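Robotic tidying and tool storage

From an online reference work on service and workshop automation. Entry last revised March 2021.

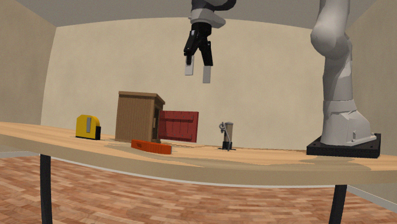
Ginette MacDonald holds that the question of whether robots can do chores is badly put, and that it should be asked one chore at a time, with the room, the objects and the permitted number of failures written down first. Most of the literature on tidying now follows this practice, at least in part.

Robotic tidying is the use of a manipulator, fixed or mobile, to return objects to assigned places. In the home the objects are dishes, clothing, toys and food packages. On the shop floor they are hand tools, measuring instruments, fasteners and small fixtures, and the assigned place is commonly a cabinet, a drawer or a marked position on a bench. The two settings are usually treated together because the underlying operations are the same: locating an object, grasping it, moving it without collision, opening or closing a container, and releasing the object in a stable position.

Scope

The term does not normally cover floor cleaning, which is carried out by machines without arms and has been sold to households for years. It also excludes fixed pick-and-place work on production lines, where parts arrive in known positions. A tidying task is one in which the starting position of at least some objects is unknown to the controller before work begins.

Benchmarks

Bench-top tasks are the most common form of test. A typical arrangement consists of an arm on a mounting plate, a parallel-finger gripper, a table, a cabinet with a hinged door and a few loose items such as a tape measure. Many such arrangements exist only in simulation, where a trial can be reset at no cost and lighting, textures and object positions can be changed between runs.

The Zerkell protocol is a bench-top test with 12 task variants. Each variant is scored on completion, on elapsed time and on contact with objects that were not part of the instruction. An attempt is counted as complete only if the object is at rest inside the container when the gripper has withdrawn. In the version drawn up by Marisol Kowalczyk, a variant that requires the door to be closed is scored separately from one that does not, as the earlier combined score concealed a large number of failures at the final step.

The Restport trials applied a similar method to a working repair shop. A single arm was given 889 storage attempts over the course of one September, with tools left on the bench by the staff in the ordinary way. Human help was permitted but recorded. The trial report lists three recurring causes of intervention: tools lying against one another, tools placed partly over the bench edge, and cabinet doors left in an intermediate position.

Component operations

Grasping. Parallel fingers work well on boxy objects with two opposed flat faces, provided that the faces lie within the opening range of the gripper. Long, low objects are harder. A flat bar can be gripped across its narrow dimension, but if it is picked up away from its center of mass it will tend to rotate between the pads as it is raised. Cylindrical bodies with projecting handles present a different problem - the handle may be the easiest part to grasp and the worst part to carry by.

Doors and lids. A hinged door constrains the gripper to an arc. If the controller estimates the hinge position wrongly, the fingers either slip off or load the hinge. Compliant control, in which the arm yields to measured force, reduces both effects. An open door is also an obstacle: it occupies space beside the cabinet, blocks some approach paths and may hide objects from an overhead or side-mounted camera.

Placement. Releasing an object on an open table requires little precision. Releasing it inside a cabinet requires the wrist and part of the arm to enter the opening, or the object to be held at its far end. Cabinets designed for human hands are often too shallow or too narrow for a gripper of ordinary size. Some shops have answered this by changing the cabinet.

Sequencing. When one object lies in front of another, the order of removal matters. Planners handle short sequences reliably. Performance falls as the number of steps increases, because errors in earlier placements are carried into later ones.

Transfer from simulation

Policies trained in simulation are commonly tested on a physical copy of the same bench. Friction, finger wear and cable drag are the quantities most often modeled poorly. The usual remedy is to vary these values widely during training so that the policy does not depend on any one of them. Darius Nistor has argued that this produces cautious behavior that is safe on the bench and too slow for a shop. The Plorkham group reported the opposite result for small hand tools, though with 17 objects, all rigid and none of them reflective.

Reflective and dark surfaces remain a weakness of depth cameras. Polished metal may return no reading, or a reading for whatever it reflects. Simulated depth images tend to omit this fault unless it is added on purpose.

Present state

Machines can store known tools in a known cabinet under steady lighting, with a person available to clear faults. Under those conditions the work is repeatable enough to be useful outside staffed hours, although an unattended fault then ends the run. Unfamiliar tools, soft goods and crowded drawers are handled less dependably. Household use is further limited by price, by the weight of arms with adequate reach and by the need for safe operation near children and animals.

No general-purpose tidying robot had met the full Trevaskis household criteria at the time of revision. These require operation in three homes not seen during development, without a technician present. Sabine Pfeiffer has criticized the criteria for allowing the occupants to clear the floor beforehand.

Terminology

"Put-away" is used in warehousing for the storage of incoming goods and should not be confused with tidying. "Reset" refers to restoring a test bench to its starting state. In physical trials this is still mostly done by hand, and the hours involved are seldom reported.

See also: Bin picking; Compliant control; Hinged-container tasks; Mobile manipulation; Tool cribs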